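Skultitz fruit basket program to widen in July

Apr 30, 2022

The Skultitz neighborhood fruit program will begin delivering to homes in Zornevgate in July, its coordinator said this week. The program has so far served only the streets near the Mohamedi market hall, where the fruit is bought and sorted.

Residents who sign up get a small basket of mixed fruit. They keep the basket and put it out again before the next delivery, and a driver refills it at the door. There is no charge for people over retirement age. Other households pay 3 dollars per refill.

Ikhsan Yeoh, who coordinates the deliveries, said 2,106 baskets were filled over the past year. The program expects to reach 3,000 in the coming year if the Zornevgate routes fill up as planned.

"We had people on the other side of the rail line asking when it was their turn," Yeoh said. "They could see the van going past. We told them to wait until we had a second van, and now we have one."

The contents depend on what the market stalls have that morning. Oranges go into most baskets through the cold months and are replaced by stone fruit in summer. Sorters are asked to mix sizes and kinds so that a person living alone does not end up with a week of the same thing.
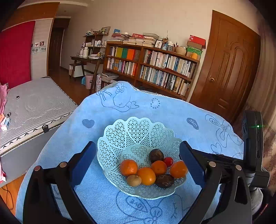
The baskets themselves are light plastic, with openings in the walls that let air reach the fruit. The program used cardboard trays at first, but they went soft in the rain on doorsteps and had to be thrown out. Plastic ones can be rinsed under the tap.

Yeoh said the most common question from new members is where to keep the basket at home. The advice sheet that comes with the first delivery says to keep it out of direct sun and away from the stove, and to check the bottom layer every couple of days. Soft fruit should be eaten first. Citrus keeps longer and can go in the refrigerator if the kitchen is warm.

The second van was paid for in part by Fadance, a kitchen goods store on the market square, which will also serve as a drop-off point for anyone who wants to return a basket. The store will hold spare baskets behind the counter for members whose own has cracked.

Zornevgate will be split into 13 routes. The first ones to start are those closest to the rail crossing, and the hill streets will be added last. Drivers will leave a card at each address on a route before service begins there.

Sign-up forms are at the Mohamedi market hall, at the information desk inside the north door, and at Fadance during store hours. Members who already receive a basket do not need to fill out a new form. Anyone with an allergy should write it in the box on the back of the form.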